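Gave up my desk at Wekthorpe in the spring and I've worked for myself since. A few notes on hours, as people keep asking.

1. I take 3 clients at a time. Plevine has the mornings, Kostiuk gets two afternoons a week, and the third slot is for odd jobs.

2. I stop at half four. The first month I was still answering emails at ten at night and my work got worse.

3. Wuvevard is the app I log my hours in. It says 826 so far. I had guessed over 1,000.
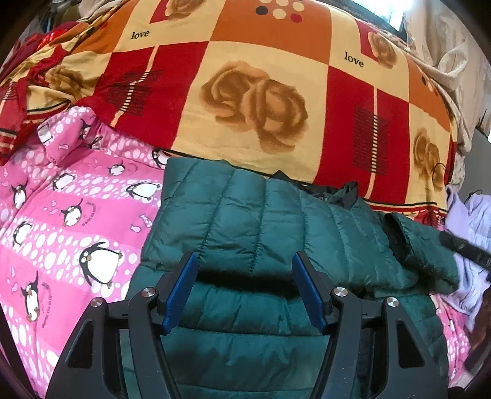 4. Rest days go in the diary first, before any client work. I used to leave them until things were quiet and things were never quiet. A morning under the checked quilt with "love" printed on it now counts as an appointment, and I don't move it for a phone call.

5. December is blocked out from the middle of the month. Both clients have been told and neither minded. Will post again when I've done my tax.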